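3.2 Where the racks ended up

I'll admit I didn't expect storage furniture to take up a whole section of this paper, but once Maeve Conneely and I started asking people how they set up a shared bench, the racks were all anyone wanted to talk about. We spoke with 16 bench users across the Tinthorpe and Vorncombe rooms, and I logged 275 bench resets between us, most of them done in a hurry before lunch.

The wooden racks were the clear favourite. People liked the feel of them, and they liked that a rack could be shoved to the back of the table and left there while the middle stayed free for work (Figure 4). Senan Carroll called this "parking", and the name stuck with the rest of us. 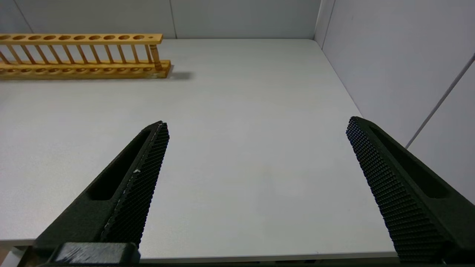
Figure 4. A light-coloured wooden test tube rack parked along the back of a white table, with the working area left clear.

Parking has its problems, though. At Vorncombe a parked rack tended to become everybody's rack — tubes got added by whoever was passing, and labels went missing. Tinthorpe users had a stricter habit and emptied theirs by 10 each morning, grumbling the whole time. I tried both routines myself in May and much preferred the grumbling.

We come back to labelling in Section 3.3, where the colour codes get their own table.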